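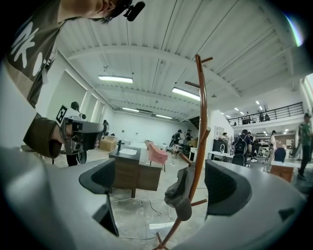

Holport furniture store: where we've got to by December

Hello all, and thanks again for the £799, which has gone further than I dared hope! We've got 12 coat racks through the door now, mostly the tall wooden sort with short hooks up the top (someone's grey hat is already hanging on one, so it must be doing its job). Two went out to the flats at Follholm on Friday, and Gilang Oei drove them over in his own car with the poles sticking out of the boot.

Desks are slower. The one with the dark top and brown wood front is promised to Trurnolia, and I'd like the pink upholstered chair to go along with it, but they've asked for something plainer so we'll see.

Spending so far is mostly van hire and wood glue. I've kept £50 back for felt pads, as the last lot scratched a floor and I had to write a very sorry letter. Could you let me know if the next payment can come before the Ngau delivery? I'll need to book the van.

We use cookies to improve your visit. Accept | Settings

3 comments · 8 shares

Contact us | Back to top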